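Against the Matching Set
Hafþór Grímsdóttir

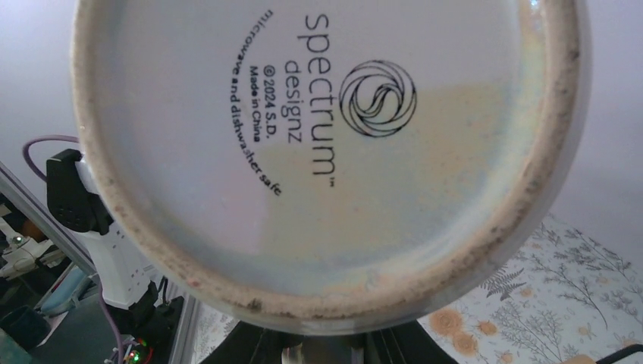 My sister got married in April and registered for 8 place settings, all the same, with a gravy boat. She has never made gravy. Neither has anyone she married into, as far as I can tell from the holidays. But the boat was on the list, and somebody bought it, and it now lives in a cabinet with a little light inside, like a bird at the zoo.

I have nothing against dishes. I own plenty, and only two of them came from the same store on the same day. What bothers me is the idea that a grown-up household is one where everything agrees with everything else. You buy the full set, one bowl breaks, and suddenly you are a person with a problem. I once spent an evening helping my sister look for a replacement saucer. She found one for a price I would have called fair for a chair.

Break a plate in my kitchen and you've broken a plate. I sweep it up and we go on with supper.

People who like sets will tell you it looks nicer when company comes. Maybe it does. I have eaten at tables like that and mostly remember being scared of my fork. At my place everybody goes straight for a favorite mug, and there's some pushing, and a cousin who always gets the ugly one has started to defend it. You can't have a favorite out of eight things that are exactly alike. You can only have the one with the chip.

I'll admit the cabinets don't close well. Odd bowls don't stack, and every so often something slides out and hits me on the wrist. My sister's bowls stack beautifully. She showed me, twice, and I said they were very nice, and then she made us tea in paper cups so she wouldn't have to wash anything by hand.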